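Gondetti open day, worth going with kids?

Posted by marlee_k
Gondetti is running an open day at its automation workshop on 6 November 2025 and I'm thinking of taking my two, who are 9 and 12. Has anyone been to the July one? Mainly want to know whether you get close to the robots or just watch videos in a foyer.

grajales39
Went in July. Parking is bad. Sausage sizzle was good.

Teófilo Espinoza
I went in July with my nephew and we stayed two hours. You do get close. The tours leave from the front counter in groups of 17, and you stand at the benches while staff run the arms. Book the early tour if you can — the later ones fill up and it's hard for shorter kids to see.

The bench we liked best was the one with two small arms working over a marble-patterned tabletop with ordinary things on it, like a phone, a chessboard and a microphone. 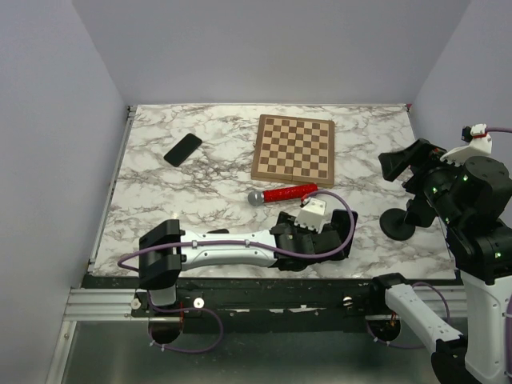 The staff there were happy to take questions, and my nephew asked plenty. Ask them how the arms are programmed, as it isn't covered in the talk. Wear closed shoes or they won't let you past the counter.

marlee_k
Thanks both, booked the early one.

Plusenar
Does anyone know if prams are allowed?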